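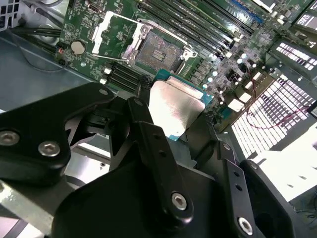 Gripper with processor over the open socket, load plate up.

Tandurex CPU Finger Set, 2-finger, black
Part no. TX-2786
Price: $2,786 per set, hardware included. Updated Jul 28, 2023

Replacement and upgrade fingers for the Wurnelov bench cell. Flat black machined links, silver hex socket screws. For picking and seating desktop and server processors on open boards. Fits the standard wrist plate, old cells need the Cavalcanti adapter (sold seperately, ask first, we run out).

In the box
Two finger links, drilled
Linkage plates, left and right
Hex screws, full set plus spares
Contact pads, one pair fitted, one pair loose
Setup card. Read it please

Fitting
Power off and air off before you touch anything. Wrist camera stays on, no need to pull the cable. Old fingers off from the outside in, big hex screws first. Keep the spacers in order, they are not all the same.
New links on finger tight. Close the gripper by hand on the gauge block, then snug up. Do the small screw at the tip of the plate last. If you do it first the plate sits crooked and you'll chase it all afternoon.
Blue threadlocker, one drop. Not red. We have had sets come back with red and there is nothing we can do with those.

Setup for processors
Grip on the edges only. Pads meet the chip substrate, nothing touches the underside.
Load plate fully open before the arm comes in. The program does not check this for you.
Teach the hover point first, then the drop. Approach speed 60 percent max for the hover, much slower going down. Release at contact, no pushing. Close the plate by hand unless you have the latch tool.
Camera offset has to be redone after any finger change. Takes a few minutes, do it anyway.

Looking after it
Wipe pads with a lint free cloth at start of shift. Alcohol is fine on the pads, keep it off the pivots.
Check all hex screws every 80 hours of run time. The ones at the finger bosses work loose first.
One drop light oil at the pivots, wipe off the extra. Oil on a pad means new pads, dont try to clean it.
Swap pads when the edges look shiny or the chip starts to tilt in the grip differently from how you taught it.

Common trouble
Chip drops on the way in: worn pads, or pressure turned down after a pad swap.
Chip lands off to one side: camera offset. Nearly always.
Fingers close uneven: plate screw at the tip, see above. Or spacers swapped.
Gripper slow to open: air line kinked behind the wrist.

Will it do other parts?
Memory sticks no, get the long finger set. Coin cells no. Heat sinks no, too heavy.

Repairs
Send the whole set in, both sides, even if only one is bent. Pack in foam, Modwood trays are fine if you have them. Put the cell serial on the slip. Bench repairs go to Teodoro Castillo, orders and adapter questions to Eleri Hopkin.
The April batch shipped with the wrong setup card. Fingers are ok, ask for teh new card, no charge.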